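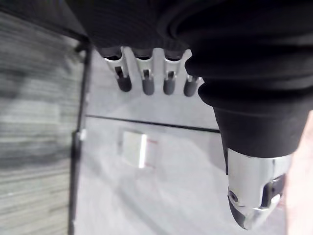 Process operators and line technicians — Barkham plant

Hundico is taking on 16 people for the new ceramics line at its Barkham plant, where washbasins and shower trays will be made from October. The posts are permanent and full time. The line replaces the old casting hall and will turn out 3000 pieces a month once all the kilns are in use.

Process operators look after casting, drying and glazing. They check moulds, log kiln temperatures and report faults to the shift leader. Line technicians keep pumps, conveyors and glazing booths in working order and carry out planned maintenance. Both jobs involve standing for long periods and some lifting.

We ask for:
Two years' work in a factory, in any trade
Basic maths and clear written English
For technicians, a recognised electrical or mechanical qualification
Willingness to work early and late shifts in turn

Experience with clay or glass is useful but not required. Everyone who joins gets six weeks of paid training, the first part of it at our sister plant in Sezer. Travel and lodging are paid by the company.
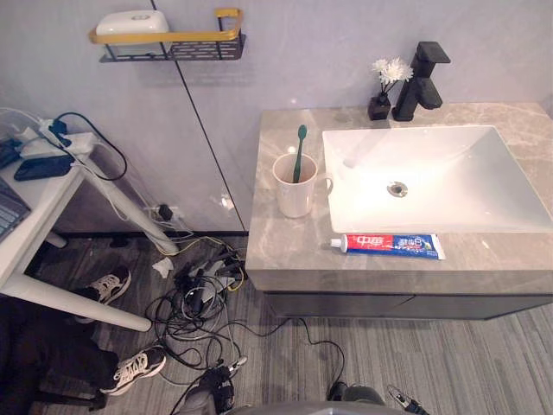
White rectangular basin with a black single-lever tap.

Applicants who pass the first interview are asked to a half-day trial at Barkham. It starts at 8 a.m. and is led by the production manager, Umut Uçar. One of the tasks is sorting basins by surface faults, under a strong lamp.
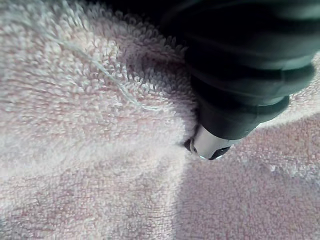 Finished goods and packing has its own opening, for a team leader on the early shift. The team inspects, wipes down, wraps and labels everything that leaves the kiln hall, and books it into Flutonura, our stock system. Wiping down is done with lint-free cloths from the stores — a looped towel like the pink one here leaves fibres on the glaze. The team leader should have run a group of at least four people before.

To apply, send a CV and a short letter to Cengiz Duman, Personnel Office, Hundico, Barkham, quoting reference 828. Please say which post you want and when you could start.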